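Galerie: Tücher falten mit zwei Armen

Projekt Cluren, Bilder aus dem laufenden Versuch

Auf dieser Seite zeigen wir Bilder aus dem Versuchsaufbau zu Cluren. In dem Projekt untersuchen wir, wie ein zweiarmiger Roboter lernt, weiche Gegenstände zu falten und wegzuräumen. Als Ausgangspunkt dienen Vorführungen, die ein Mensch per Fernsteuerung aufnimmt. Daraus wird ein Modell trainiert, das aus den Kamerabildern und den Gelenkstellungen die nächsten Bewegungen berechnet. Neu an unserem Verfahren ist ein Zwischenschritt, den wir Ovus nennen: Bevor die Arme sich bewegen, schätzt das Modell, wo die Kanten des Stoffs verlaufen und welche Lage oben liegt. Erst danach wird ein Griffpunkt gewählt.

Der Arbeitsplatz ist bewusst unruhig gehalten. Die Wände sind gemustert, die Arbeitsfläche hat eine kräftige Marmorzeichnung, und an der Rückseite stehen Ordner, Hefte und Stifte. Ein Modell, das nur vor einfarbigem Hintergrund gelernt hat, verliert auf so einer Fläche schnell die Stoffkante. In der Übersicht liegt ein kariertes Tuch ausgebreitet zwischen den Greifern, weitere Tücher mit demselben Muster liegen im türkisfarbenen Korb.
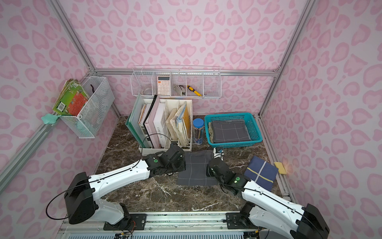 Wie viele Vorführungen braucht das Verfahren für eine neue Tuchsorte?
Für die hier verwendeten Tücher haben wir 40 Vorführungen aufgenommen. Mit weniger Aufnahmen klappt die erste Faltung meist noch, bei der zweiten rutschen die Kanten auseinander. Bei sehr dünnen Stoffen reicht die Menge nicht aus, dort nehmen wir zusätzliche Durchgänge auf, in denen nur das Anheben einer Ecke geübt wird.

Das Greifen selbst ist der schwierigste Teil. Sobald ein Tuch angehoben wird, verschieben sich die Lagen gegeneinander, und aus einer klaren Kante werden mehrere. Die Übersichtskamera sieht davon wenig. Deshalb wertet Ovus auch die Bilder der Kameras an den Handgelenken aus. Die weißen Linien des Karomusters helfen bei der Auswertung durch den Menschen, weil man an ihrem Verlauf die Verformung ablesen kann. Im Nahbild laufen sie quer über die Falten, in der Mitte liegen mehrere Säume übereinander. Das Modell bekommt keinen gesonderten Hinweis auf das Muster. Wir haben zum Vergleich auch mit einfarbigen Tüchern trainiert, und die Unterschiede waren kleiner als erwartet.

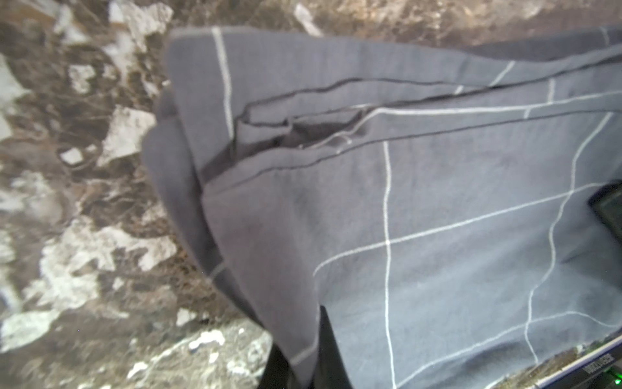 Rania Tahiri

Die Kantenschätzung läuft während der ganzen Bewegung mit. In der ersten Fassung hatten wir sie nur einmal zu Beginn berechnet und dann eine feste Bewegung abgespielt. Das ging gut, solange das Tuch flach auf dem Tisch lag. Lag eine Ecke umgeschlagen, griff der Arm häufig ins Leere oder nahm zwei Lagen auf einmal. In der jetzigen Fassung wird die Schätzung 6 Mal pro Sekunde erneuert. Die Arme bewegen sich dadurch etwas langsamer, müssen aber seltener neu ansetzen.

Für den Vergleich haben wir drei Varianten gegeneinander laufen lassen: das Modell ohne Zwischenschritt, das Modell mit einmaliger Schätzung und das Modell mit laufender Schätzung. Alle drei wurden mit denselben Vorführungen trainiert. Die Variante mit laufender Schätzung schnitt beim Falten am besten ab. Beim Ablegen im Korb war der Abstand gering. Dort entscheidet vor allem, ob der Stapel unterwegs zusammenhält, und dazu sagt die Kante wenig aus.

Benjie Lumbao hat die Auswertung der Fehlgriffe übernommen und jeden Durchgang einzeln durchgesehen. Die meisten Fehler entstehen beim Übergang vom Ziehen zum Andrücken. Während ein Greifer den Stoff auf den Tisch drückt, soll der andere Arm bereits die nächste Position anfahren. Beginnt er damit zu früh, zieht er manchmal eine

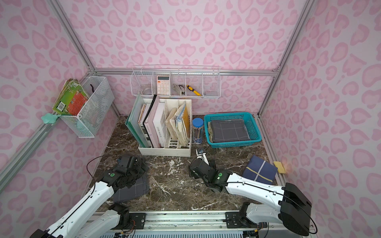
Kante mit, die er längst losgelassen haben sollte. Wir haben deshalb eine kurze Wartezeit eingeführt, die das Modell selbst verkürzen darf, wenn die Kantenschätzung stabil ist. Die Wartezeit kostet pro Faltung zwei Sekunden, wenn sie voll ausgeschöpft wird. In den späteren Durchgängen kam das selten vor.

Neben den karierten Tüchern haben wir andere Textilien in den Arbeitsbereich gelegt. Sie unterscheiden sich in Farbe und Oberfläche und haben zum Teil abgesetzte Ränder. Für Ovus sind solche Ränder ein Prüfstein: Ein Bund oder ein breiter Saum kann wie eine Faltkante wirken, obwohl der Stoff dort gar nicht umgeschlagen ist. In einem frühen Stand wählte das Modell fast immer den auffälligsten Rand als Griffpunkt. Nachdem wir Vorführungen mit gemischten Textilien ergänzt hatten, trat dieser Fehler deutlich seltener auf. Ganz verschwunden ist er nicht, vor allem dann nicht, wenn zwei Stoffe dicht nebeneinander liegen und die Kamera nur einen Teil von beiden erfasst.

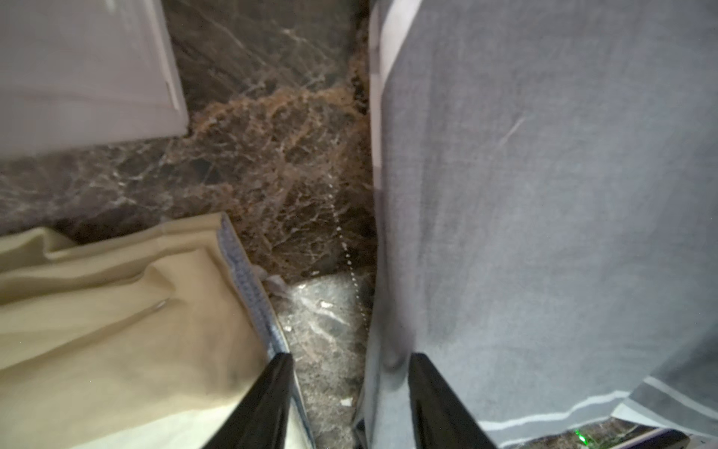 Handgelenkkamera: grauer Stoff rechts, beiger Stoff mit blauem Strickrand links.

Als Nächstes wiederholen wir den Versuch an einem zweiten Aufbau in Jukport. Dort sind die Arme weiter auseinander montiert, und die Beleuchtung kommt von der Seite. Uns interessiert, ob die Kantenschätzung ohne neues Training übertragbar ist oder ob ein Teil der Vorführungen vor Ort noch einmal aufgenommen werden muss. Der Datensatz mit dem Arbeitstitel Correia wird im Juni um die Aufnahmen mit gemischten Textilien erweitert. Die Beschriftung der Kanten ist für die karierten Tücher abgeschlossen, bei den übrigen Stoffen fehlt noch die zweite Durchsicht.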